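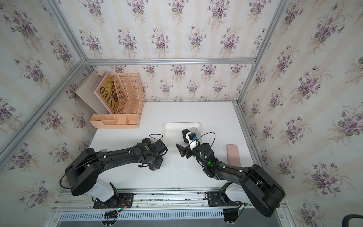 Two-arm cell at the Ferkow workshop, both arms on the front rail.

Right gripper lands off target after a bumper swap
posted by Soylu

We run a small sorting cell with two arms. The job is to pick computer mice off the table and put them in a shallow white tray. I replaced the finger pads on the right arm in January and since then it closes to one side of the mouse. The left arm is fine.

So far I have rehomed both arms twice and checked the base plate bolts. Out of 132 picks on the right arm, 46 missed or clipped the mouse. The log shows no errors at all. Do I need to redo the whole calibration, or only the wrist camera? A full one takes most of an afternoon here and I would like to avoid it.
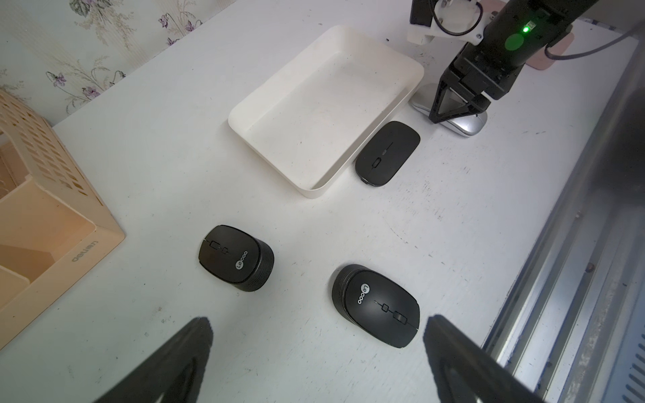
Zonduvberg replied that the wrist camera should come first. Changing pads usually means loosening the finger mounts, and the camera bracket gets bumped while you do it.

Put the arm in its service pose and check the bracket screws by hand. Then open and close the gripper with nothing in it and watch the fingertips in the camera view. They should meet at the same spot as in your old saved picture. If they don't, fix the bracket and redo the camera offset only. That is a ten minute job.

Also look at the cable loop over the wrist. If it is too short it pulls on the housing when the wrist turns, and the error changes with the angle. I had one like that and went through 1221 log lines before I looked at the cable.

For a repeat check, use something that stays put. The front edge of a desk organizer works well. Drive to the same pose from both sides and compare.

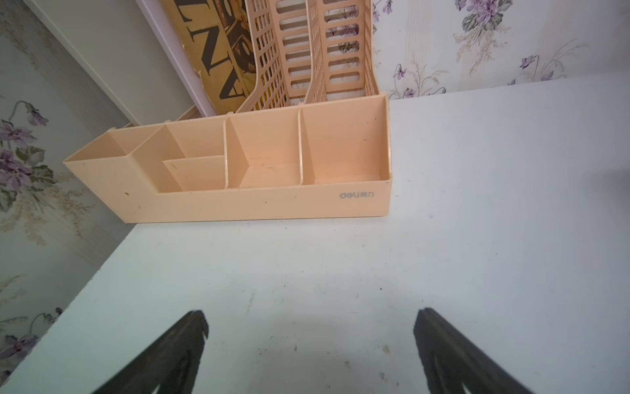
Fenonberg agreed about the bracket but would do the pads again too — new ones are often thicker than the worn ones, and if one isn't seated flat the grip goes sideways.

Clean the fingers before fitting. Wipe the table too. I do pads every 1000 cycles, both arms together so they wear the same.

No idea about the full calibration, I have a different controller.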